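Todton Museum of Mining
Young Visitors' Pages
Where Does Copper Come From?

Copper is a reddish-brown metal. People have used it for many thousands of years, first for beads and small tools and later for pots, pipes, roofs and coins. It is found in the ground in most parts of the world, but it is seldom found in lumps large enough to pick up. Nearly all of it is locked inside rock.

Rock that contains enough metal to be worth digging up is called ore. Copper ore can be very pretty. One kind, malachite, is bright green with darker stripes. Another, chalcopyrite, is a brassy yellow and was often mistaken for gold. Specimens of both may be seen in the Swanepoel Gallery on the ground floor, where visitors are welcome to handle the pieces on the low shelf.

Getting the ore out

Some copper mines are huge open pits with roads winding down the sides. Others are underground. The old Plekura mine was an underground mine, and its main shaft went down 351 metres. Miners travelled down it in a metal cage. At the bottom it was dark and noisy, and water had to be pumped out day and night.

The ore is crushed into pieces and then ground into powder. The powder is mixed with water and special liquids, and air is blown through the mixture to make a froth. Tiny grains of copper mineral stick to the bubbles and float to the top, while most of the unwanted rock sinks. The froth is skimmed off and dried.

Next comes smelting. The dried powder is heated in a furnace until it melts. Pure copper does not melt until it is hotter than 1,000 degrees Celsius, so a furnace is a dangerous place and the people who work beside it must wear thick protective clothing. The last traces of other metals are taken out with the help of electricity. 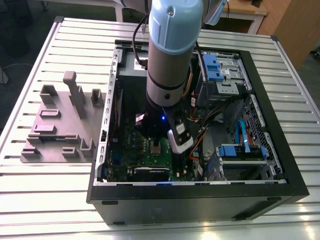
Copper has two properties that make it especially useful. The first is that it can be stretched into long, thin wire without snapping. A material that can be stretched in such a way is called ductile. The second is that electricity passes through it very easily, and for that we say it is a good conductor. Silver is slightly better, but silver costs far more. For these reasons copper is chosen for the cables in the walls of a house, for the motors in washing machines and for electronic goods of every kind. The computer lying on its side has a circuit board inside, with small parts set all over it. Boards of that sort are made with thin strips of copper, called tracks, which carry electricity from one part to the next.

Using copper again

Copper can be melted down and used again as many times as we like, and it does not lose its quality. Old pipes, wires and circuit boards can all be recycled. It takes much less energy to recycle copper than to mine new ore, and less rock has to be dug up. At the Pallska recycling works, cable is chopped into very small pieces so that the plastic coating can be separated from the metal.

Broken electrical items should never go in the ordinary bin. Ask an adult to take them to a collection point, and never open them up yourself.
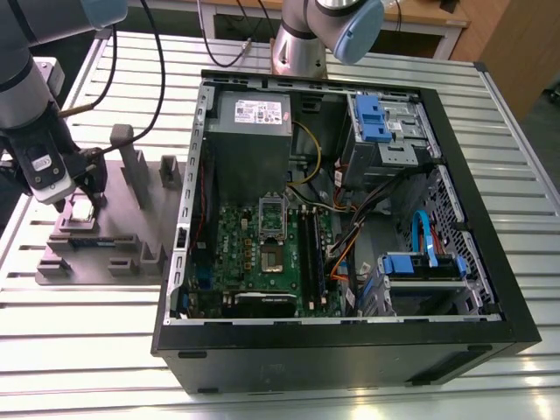
Gert Makhubela remembers the years when Plekura was still working, and told the museum that children in the village used to collect green stones from the spoil heaps on the way home from school. "We kept them in jam jars," the account goes on, "and we had no idea that they were the same stuff as the kettle."

Words to know

Conductor: a material that electricity can pass through easily.
Ductile: able to be stretched into wire.
Ore: rock that contains enough metal to be worth mining.
Smelting: heating ore to get the metal out.
Spoil heap: a pile of waste rock left beside a mine.

Visiting the museum

Young visitors under the age of 9 must be accompanied by an adult. The underground walk is not suitable for children under 4. The museum is closed on 1st January. School groups wishing to visit in March are asked to book in advance.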